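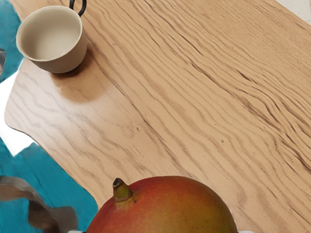
Somebody on the Odlow users' list wrote in to ask why the planner keeps refusing a grasp that any child could see is fine, and whether there is a setting to make it less fussy. There is, and I'll get to it in step 6, but please do the first five before you touch it. Most of the fussy planners I've been sent had a muddled scene file underneath.

Section 4: Setting up a tabletop pick in simulation

You'll need Odlow installed and opening without errors (section 2) and the Kerkcombe object pack unzipped somewhere you can find it again. The pack has the mango, the cup and the wood-grained table in it already, so there's nothing to model yourself. I did my first one from scratch and lost most of May to it, so do use the pack!

1. Start a new scene from the Tabletop template and save it straight away under your own name. If you work in the template itself the next update will happily write over it.

2. Drag in the table, then the cup, then the mango. Order matters a bit here. Odlow settles each thing onto whatever is already underneath it, and if the fruit goes in first it drops to the floor (I still do this about once a week).

3. Open the Objects panel and mark the mango as Target. Mark the cup as Obstacle. Leave the table as Support.

Note: an object with no label at all is treated as scenery. The arm will plan right through it, quite cheerfully, and you'll wonder why your cup has gone flying.

4. Check the collision shapes. Press C and you'll get green outlines over everything. The mango's outline ought to hug the skin fairly closely, but the stem is a separate little lump and by default it's left out. For a grasp from the side that's fine. If you're coming down from above, tick Include Small Parts, or the fingers will plan to close on a space that has a stem in it.

The cup needs a look too. Its handle is thin, and the quick shape setting fills in the gap in the loop, so the planner thinks there's a solid slab there. Change it to Detailed for the cup only. I wouldn't do it for the whole scene, it makes everything crawl.

5. Now the camera. Switch to the arm camera view and jog the gripper until you can see at least part of the target. It doesn't have to be the whole fruit. The pose finder copes well with an object that's half out of view, so long as the Confidence figure stays at 81 or better. Mine wobbles a bit while the arm is moving, so let it come to rest before you read it.

Caution: don't use the true object positions from the simulator at this stage, tempting as it is. There's a tick box for it, called Perfect Perception, and it makes everything work beautifully until you go to the real arm. Leave it off.

6. Press Plan. You'll see three candidate paths, best one first. If you get none, look at the message in the bottom bar:

"Start in collision" means a finger is already inside something's outline. Jog it back towards the open side of the table and try again.

"No approach" means the fingers can't get round the fruit without touching an obstacle. Try moving the cup further off before you blame the planner.

"Timed out" is the one people mean when they call it fussy. Go to Planner, then Patience, and put it up from 3 to 7. Going higher never did me any good.

7. Press Run at slow speed first. Keep an eye on the finger gap in the side panel as it closes. It's on a scale from 0 to 127, and for the mango in the Kerkcombe pack I have mine stop at around half way. Squeeze harder and the physics gets silly, with the fruit squirting out sideways.

If the path looks good but the arm stutters, that's the controller and you want the Rees plug-in settings in section 5. Save your scene before you go there, as changing the controller reloads everything.

Section last changed 28/12/2020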